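About Varnness

Wooden boards and shape blocks for nurseries, playgroups and front rooms
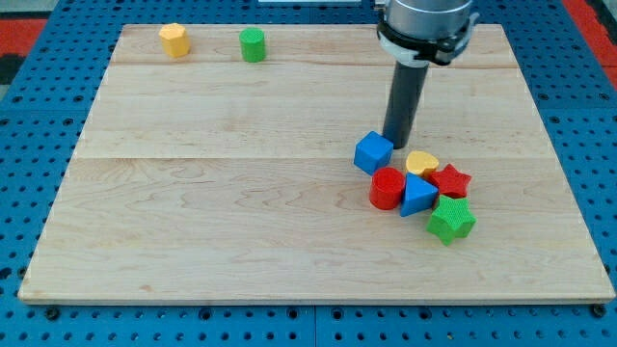
One reader of our old catalogue wrote in to ask whether a child of two really needs an octagon, and said hers had been perfectly happy with a saucepan and its lid. Fair enough. We don't think any child needs an octagon. We sell them all the same, and we would like to be plain about what you get for your money.

Varnness began when two of us were buying toys for a nursery in Rizzi and grew tired of the boxes. Every set of blocks seemed to promise a cleverer child by teatime. We had our doubts then and we still have them. A heart, a star, a cube and a cylinder are nice things to pick up, turn over and put down somewhere else. Whether that makes anyone better at sums at eleven, we couldn't tell you, and we would be wary of a firm that says it can.

What we do have opinions on is how the things are made. Blocks should have a bit of texture, as small hands are often sticky and smooth paint gets slippery. Colours should be strong and easy to name: yellow, red, green, blue. We tried a range in greys and soft pinks once, called Evilum, after parents told us bright colours spoilt the look of the room. It sold 41 sets. The children we lent it to went off to play with the box.

Our boards are maple, in a pale finish, joined from long planks. You can see the joins, and no two boards have the same grain. Some customers send them back for this. We refund them and don't argue.

We are not sold on the word "educational" and you won't find it on our packaging. Nor do we print an age at which a child ought to manage the star. Some get it at 18 months, some are much older, and plenty would sooner chew it.

Zeso, our smaller range, is for homes short of space. The larger sets go mostly to nurseries and childminders. We make 3000 sets a year across both and have no plans to make more.

Spare blocks are sold singly. It is usually the heart that goes missing.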